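Keleck Gripper Comparison

From the Ponurex open handbook of robot handling

The Keleck gripper comparison is a set of side-by-side trials of robot grippers, held each March in the town of Sorkotstead. It is best known for using ordinary groceries and household goods in place of the machined blocks and cylinders that fill so many gripper data sheets, and it has earned a good deal of affection among the people who build and program small robot arms. The latest round opened on 10th March.

Background

The trials grew out of a plain, everyday frustration. A buyer choosing between two grippers could read the closing force, the stroke and the weight of each one and still have very little idea which of them would do better with a box of cookies. Closing force is measured against something stiff, and a thin cardboard box is anything but stiff -- squeeze it in the middle and the panels bow in, squeeze it near a corner and it holds up surprisingly well. Keleck, a small workshop that had been fitting grippers for local packing lines, began keeping its own notes on such things, and in time the notes turned into a shared event with a common set of rules.

Format

Every round compares 2 grippers on the same arm, with the same controller and the same wrist camera, so that differences in the results can fairly be put down to the fingers and the way they close. Each gripper is given 24 objects. An object is placed on a plain gray surface, either directly or with a shallow tray, and the arm makes its approach from a fixed starting height. The operator may adjust speed and force before an attempt but may not touch anything once the arm has begun to move.
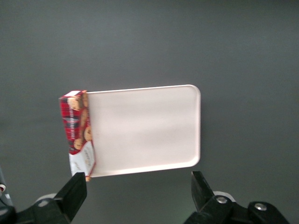

Packaging has always made up a large share of the object set, and it is the part that visitors tend to argue over most happily. A tall, narrow box can be taken across its short side with almost any parallel gripper, but the same box taken across its long side may ask for more opening than the fingers have to give. Flaps and soft corners add trouble of their own. The rules allow worn packaging to stay in the set on purpose, on the grounds that a store shelf or a kitchen counter is full of it, and both grippers are tried on the very same piece so that neither one gets the easier box.

Trays are scored separately. A low rim offers very little for a fingertip to get hold of, and a tray that is light in color can wash out in the camera under soft lighting, which makes the edge harder for the software to find. Teams are welcome to use a different approach angle for trays, and many of them do.

Grippers compared

The two designs most often entered are the parallel-jaw type, whose finger pads stay facing one another as they close, and the Chauvin type, a softer finger that curls around whatever it meets. The Chauvin fingers are kinder to fruit, bread and anything with an odd shape, and people do grow fond of watching them work. Parallel jaws are quicker to set up and easier to repair, and they place an object more exactly once they have it. In the most recent full round the parallel-jaw entry lifted 22 of its objects on the first attempt.

Bottles are a favorite test for both. A bottle with a waist gives the fingers a natural place to settle, though glossy plastic can slide if the pads are worn smooth, and a bottle lying on its side may roll away from whichever finger touches it first. Experienced operators like to bring the two pads in evenly and slowly -- a lesson that seems to be learned fresh by every new team, usually within the first hour. 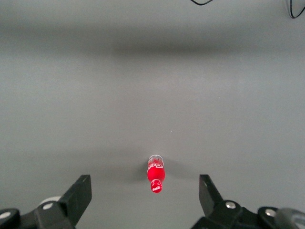 Why is the camera mounted at the wrist and not above the table?

A wrist camera travels with the gripper, so it keeps the fingertips and the object in the same view through the whole approach and can help correct small errors late in the motion. An overhead camera sees more of the table at once, but the arm itself often blocks its view just when the fingers are about to close.

Records

The Keleck archive holds the logs of 2257 attempts, each with the object, the gripper, the force setting and the result, along with whatever remarks the operator cared to leave. Some of the remarks are a single word and some run on for a page. Failed attempts are kept with the same care as the good ones, and many readers find them the more useful half of the collection when choosing new finger pads or tuning a controller for thin cardboard.

See also

Finger pad materials
Wrist camera calibration
Ponurex object set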